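Apr 17, 2023
Notebook, suturing policy, handover retry work

Picking up from the page with the coffee ring on it. The question is still the same one: when the policy fumbles the needle handover between the two arms, does it help to train on demos where the operator fumbled too and then recovered, or does that just teach it to fumble? I've been going back and forth on this for weeks and finally have enough data to stop arguing with myself.

Data first. The clean set is 152 demos. The mixed set is those same 152 with a batch of recovery clips thrown in, cut so each clip starts when the needle is already in a bad spot (wrong angle in the jaws, gripped too near the tip, swinging on the thread) and ends when one arm has a grip you could drive a stitch with. I cut them by hand, which took forever, and my rule for where a bad spot begins got looser as I went. I should redo the early ones. Writing that here so I can't pretend later that I forgot!

Training was boring in the good way. Same network for both, same seed, action chunks the same length, checkpoint every 4000 steps. The clean run flattened out early. The mixed run was noisier the whole way and its validation loss never got as low, and if I'd gone by loss alone I would have tossed it. We already knew loss was a lousy guide on this rig (see the Dultulness notes from the winter), so I ran both on the arms anyway.

Rollouts were on the pork pads from Varnenberg, the pale ones, with the cuts made ahead of time. The red along the cuts was there like we've been doing like we've been doing so the cameras have something to find. I let the policy drive through pickup, handover and regrip, and kept my foot by the pedal.

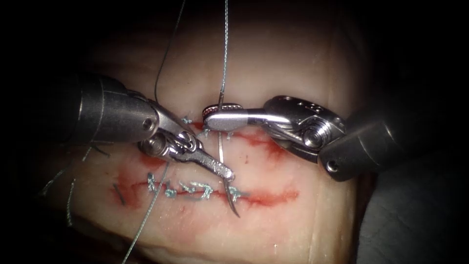
Numbers, then. 159 handover attempts across both policies, split as evenly as I could manage before the second pad got too chewed up to be fair. The mixed policy dropped or stalled less, and the difference is big enough that I believe it. What I like more is how it behaves after a miss. The clean policy, when the jaws close on air, goes right ahead with the next motion as if it had the needle -- it pulls away, tugs the thread, and then we're somewhere it has never seen. The mixed one backs off a little, opens, and comes in again. It isn't pretty and sometimes it tries four or five times, but it tries.

Out of all that I logged 28 first-try misses for the mixed policy, and most of them ended in a good grip without me touching the pedal. I haven't done the proper tally of "most" yet, because there are a few where the needle ended up held but rotated, and I don't know what to call those. If you could technically drive with it but no surgeon would, is it a success? I'm leaning toward a third column. Anghel's scoring sheet only has pass and fail and I'm tired of squeezing things into it.

Stuff that went wrong, so I don't have to rediscover it:

The wrist camera on the left drifted out of calibration halfway through. I caught it when the approaches all started landing a hair short. Recalibrated, threw out the bad stretch, started that block over.

Long thread is trouble. With a fresh length on, the slack lies across the pad and the policy seems to get pulled toward it when the needle is edge-on to the camera. I can't prove that. It's what it looks like from the chair. Trimming the thread shorter helped, or maybe I just got luckier after lunch.

Cudasell shipped us the wrong jaw inserts again. I used the old ones. They're worn and they let the needle roll a bit, so both policies probably look worse than they should. Same inserts for both, at least.

Still bugging me: is it the recovery clips, or is it simply more data? The mixed set is bigger. I need a control where I pad the clean set with extra clean clips until the total frames match, and then train again. It's dull and it has to be done, and I'd rather do it now than have a reviewer ask for it. If the padded one retries too, then my whole story falls over and I'll go sulk.

Also want to try weighting the recovery clips up and down. Right now they're sampled flat. My guess is there's a point where it starts backing off from perfectly good grips, and I'd like to know where that is before we write up anything in May.

To do: recut the early clips with one rule and write the rule down. Frame-matched control. Email Cudasell about the inserts, politely. Add the third column. New pads are in the fridge, second shelf, please don't take the ones with tape on the bag.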